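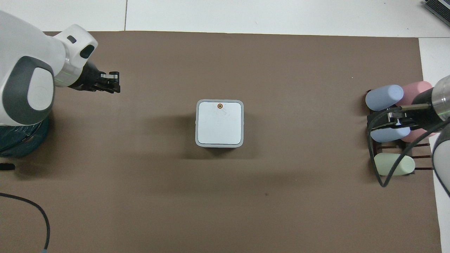
Gestbridge operator FAQ

Who can record demonstrations?
Anyone who has finished the short induction at the Pevdale bench. New operators record 34 practice episodes before their work goes into a training set. Chih-ming Hsu reviews these and sends back notes, usually by the next morning.

Should I guide the arms by hand or use the remote controllers?
Use remote control for any task needing both arms. Hand guiding is fine for teaching a single start pose or a slow approach, but your own hands will block the overhead camera and those episodes get rejected.

How long should one episode be?
Long enough to finish the task once at a steady pace. Most cylinder tasks take about 5 minutes to learn and far less to perform. Don't rush the grasp – jerky closing motions are copied faithfully by the policy.

I dropped a part. Do I start again?
Not always. If you can recover with the grippers, keep recording and tag the episode "recovery". If you have to reach in, press stop and discard it.

What is error 406?
The controller and the arm disagree on joint position at the start of a session. Return both controllers to the cradle, wait for the tone and reconnect. Error 337 is a dropped camera stream; check the cable at the Skilteritz hub first.

Can I change the layout between episodes?
Yes, within the limits on the task sheet. Move the rack or shuffle the colours, but leave the arm bases where they are. Shifting a base means a new calibration.

Where do the files go?
To the Gidey server when you close the session. Label each batch with the task name and your initials. Unlabelled batches are deleted at the end of the month.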